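About Kubiak Tableware

Kubiak Tableware decorates, inspects and distributes ceramic bowls, plates and mugs for retail and food service accounts. We do not form or bisque-fire ware on site. Blanks arrive glazed and fired from contract potteries, and our work starts at incoming inspection. Most accounts buy from the standing catalog. The remainder send us artwork and order under their own pattern numbers.

The company operates from two buildings at the Wernlow industrial park. The first holds the decal room, the kilns and the inspection lab. The second is warehouse and shipping, with 3,040 square meters of racked floor. A covered passage connects them so that ware on open carts can be moved in any weather.

What we decorate

Our standing catalog lists 541 active patterns. A pattern is counted once regardless of how many shapes carry it. Patterns that have not been ordered for two full years are moved to the archive list, and the films are kept. An archived pattern can be reactivated on request, subject to color matching against the retained master piece.

Roughly speaking, the catalog divides into leaf and floral work, geometrics, and banded ware. Leaf and floral patterns usually need the most separations and have the longest setup. Geometrics need fewer colors, but registration errors show quickly on a repeating figure, so the rejection rate at first firing is higher. Banded ware is applied on the wheel by hand.

Bowls are the largest shape group by volume. A deep bowl is also the hardest common shape to decorate on the inside, as the flat decal has to be relieved with cuts before it will lie on a curved wall. Where those cuts fall is decided at the artwork stage and recorded on the pattern sheet.
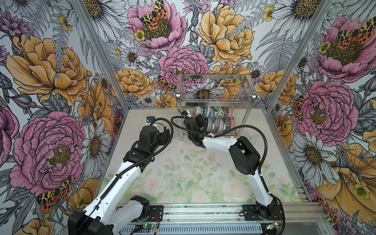

Process

Blanks are checked for warp, pinholes and crawl. Pieces that pass are washed, dried and held at room temperature overnight before decals are applied. Decals are printed on coated paper, floated in water, slid onto the glaze and squeegeed from the center outward. Trapped water under a decal boils in the kiln and leaves a blister, so each piece is squeegeed a second time after a short rest.

We run seven electric kilns. Five are set for on-glaze firing, and the other two run the hotter in-glaze schedule, in which the color sinks into the softened glaze. In-glaze decoration costs more and the available palette is smaller, with reds and oranges the most restricted. It holds up better to commercial dishwashing. We recommend it for any food service order and quote it by default for those accounts.

Rim color is a separate operation. It is applied after the body decoration has been approved and gets its own pass through the kiln. A colored rim has to meet cleanly against the inner decoration, and small overlaps are touched out by hand under a ring lamp.

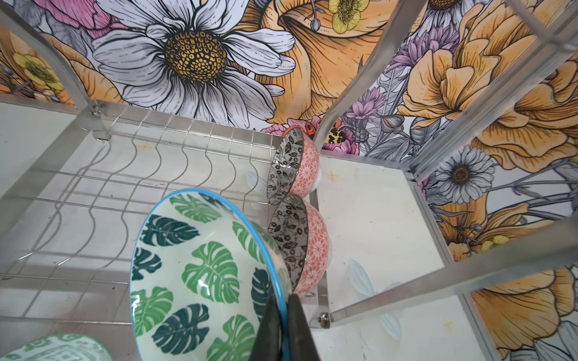
Testing and inspection

Every production lot is sampled after final firing. The lab performs the following checks in house:

Acid leach of decorated food-contact surfaces
Dishwasher cycling, with color readings at intervals
Thermal shock, oven to cold water
Rim chip resistance by pendulum
Stacking abrasion, foot ring against inner decoration

Leach results are confirmed by an outside laboratory for every new pattern and again whenever a pigment supplier changes a formulation. Lot records are retained with one untested reference piece. Customers may request the record for any lot by quoting the code fired into the foot ring.

Visual inspection is done against a limit board. The board holds actual pieces showing the worst acceptable speck, pull and misregister for each grade. Written descriptions of these faults proved hard to apply consistently and were withdrawn in September, when the boards were extended to all shapes.

Colors and patterns in mixed sets

Many retail buyers order bowls in graduated sizes with a different pattern on each size. For these sets the pattern sheets are issued together, and one printing batch is used for any color that appears on more than one piece. Interior and exterior may carry unrelated designs. In that case the exterior is fired first.

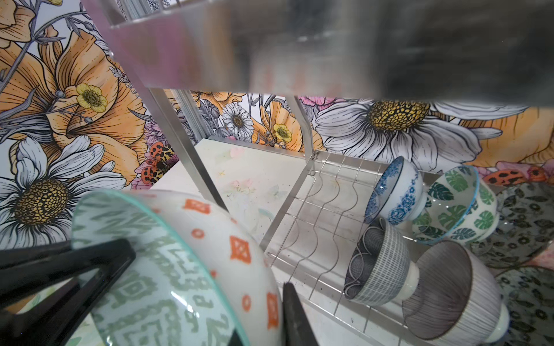

Large ceramic bowl: pale green zigzag and diamond pattern outside, small orange motifs on the white interior.

Brands and trade names

Flomgate is our food service line. It is supplied in open stock, in-glaze only, with rolled edges on all plates. Jurnero is the retail line and is sold in boxed sets. Replacement pieces for current Jurnero sets can be ordered singly through any stockist. We do not guarantee an exact shade match between a replacement and pieces from an earlier lot.

Custom orders

Customer artwork should be supplied as vector files with spot colors named. Continuous-tone artwork is accepted but will be converted, and the proof may differ from the original. One fired proof is included in the setup charge. Production is not scheduled until the proof has been signed and returned. Metallic decoration is available on mugs and plates but not on ware intended for microwave use.

Visits

The decal room and lab can be visited by trade customers by appointment. Closed shoes are required. The kiln area is not open during unloading.

Page last revised Tuesday, February 21, 2023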